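Tukside studio puts its conduct rules on one page

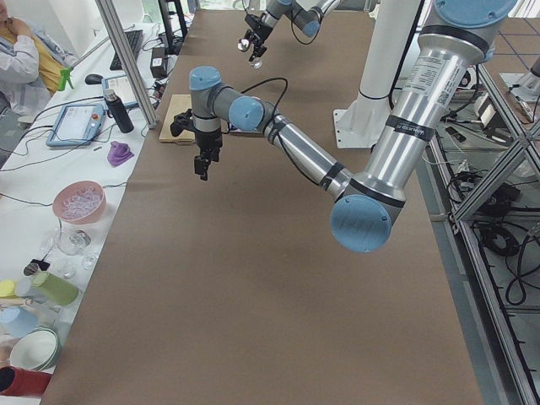

According to Volker Buschmann, the old rules were so long that most crew members signed them without reading past the first paragraph. He told the staff meeting that he had done the same on two productions, and that he was not proud of it.

The film and television company Tukside published its new conduct rules on 2026-06-13. They replace a handbook of 22 pages and apply to all 490 people who work on its productions, also to freelancers and day players. The text is one page long and will be printed on the back of every call sheet.

The rules say who may be present at an audition, where a one-to-one meeting can take place, and how fast a complaint must be answered. Hotel rooms are excluded as a meeting place – also when both sides agree to it. A complaint must get a written answer within 13 days.

Not everyone is satisfied. Ryota Imai would prefer that complaints go to an office outside the company. Jianhua Jin, who wrote the first draft, answered that such an office is planned together with the Bramwell studios, but the contract is not signed yet.

The first production under the new rules is the series "Clumwood", which starts shooting in Bretesstead in August. The training for heads of department takes one afternoon and is paid as working time.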